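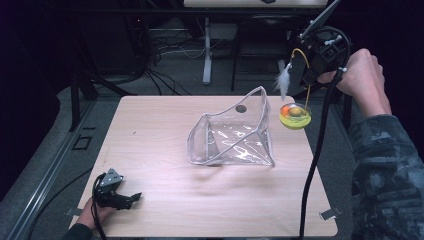 Clifford Sandhu schrieb, er habe seine Wasserränder mit Mayonnaise wegbekommen und ob ich mir das Schleifen nicht sparen könne. Kann man probieren, geht bei weißen Rändern auf Wachs manchmal. Bei geöltem Holz eher nicht, da gibt's Fettflecken obendrauf. Deshalb hier mein Weg, kurz, muss gleich los.

## Erst schauen, was drauf ist

Tropfen Wasser an eine unauffällige Stelle, warten. Zieht ein: geölt oder roh. Perlt ab: Lack oder frisches Wachs. Bei Lack bitte aufhören zu lesen, andere Baustelle. Furnier: nur ganz vorsichtig, die Schicht ist dünn und durch ist durch.

Weißer Rand = Feuchtigkeit sitzt oben. Schwarzer Rand = meist Gerbsäure und Eisen, typisch Eiche. Schwarz geht mit Schleifen selten ganz raus.
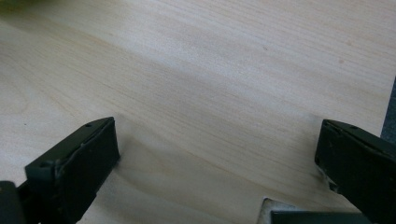 ## Weiße Ränder

- Bügeleisen niedrig, kein Dampf
- Baumwolltuch drauf, trocken, ohne Aufdruck
- kurz drüber, hochheben, gucken, nochmal

Nicht stehen lassen!! Wenn nach ein paar Runden nichts passiert, dann schleifen. Körnung 500, immer mit der Faser, kaum Druck. Danach 600, falls vorhanden — muss nicht sein. Immer etwas größer schleifen als der Fleck, sonst sieht man später eine Insel. Staub mit leicht feuchtem Tuch abnehmen und trocknen lasen.

## Ölen

Ich nehm das Hartöl von Jimar, das von Begay war mir zu gelb. Dünn auftragen, Lappen reicht, kein Pinsel. Rund 3 Minuten warten, Überschuss abreiben bis nichts mehr klebt. Lieber morgen nochmal dünn als heute zu dick.

Wichtig: Öllappen nicht zusammengeknüllt in den Müll, die können sich selbst entzünden. Ausgebreitet draußen trocknen oder in ein Glas mit Wasser, Deckel drauf. 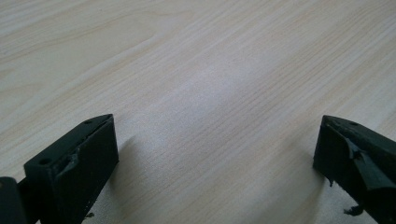

Dann 3 Tage nichts Nasses draufstellen. Voll belastbar ist das Öl erst später, steht auf der Dose. Im Juli ging es bei mir schneller, im kalten Keller dauert es ewig.

Wenn die Stelle dunkler bleibt als der Rest: ganze Platte nachölen, gleicht sich meistens an. Bei schwarzen Rändern hilft Kleesalz, ist aber giftig, also Handschuhe und Brille. Dazu schreib ich noch was eigenes, wenn ich mal zeit hab.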